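Notes on the Dell tower teardown, part of my Woluvero folder. I keep these so I can put the same machine back together without swearing at it, and Daiane Teixeira asked for a copy – so hi, Daiane!

## What's in here

- `parts.md` – what came out and where it goes
- `order.md` – the 11 steps, in the order I like them
- `screws.md` – which screw goes where (please read this one first)

## The CPU socket 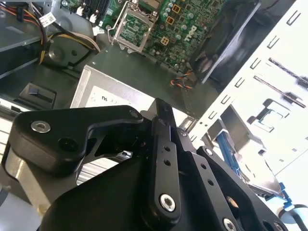 I'm fussy about sockets, I've bent pins before and it ruined my whole February. With the lever up and the socket empty like this, keep screws and fingers well away. The Dell logo on the green board is handy for getting your bearings, and the capacitors right by the socket are easy to bump, so go slow.

## Memory and the parts holder

Memory goes by the slot order in `order.md`, and I do it with the tower on its side, always.
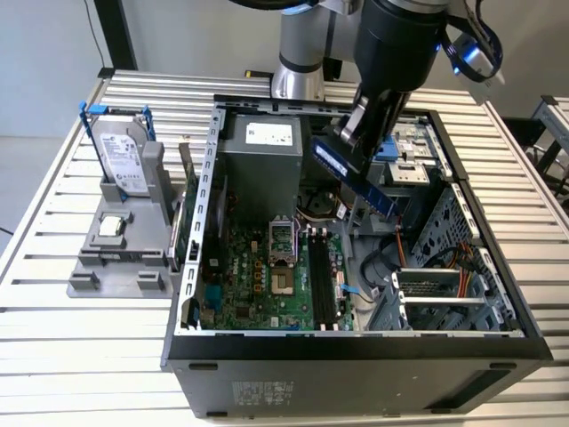

Loose parts used to wander all over my table, and I lost 2 good caddy rails that way. The gray 3D-printed holder fixed that: the Seagate drive stands up in its blue caddy, the CPU sits in the pocket below it, and the green expansion card gets the slot at the end. Put things back in the holder if you stop for lunch!

## To do

- Cable routing for the drive cage, still a mess in my notes
- Redo step 6, the wording is confusing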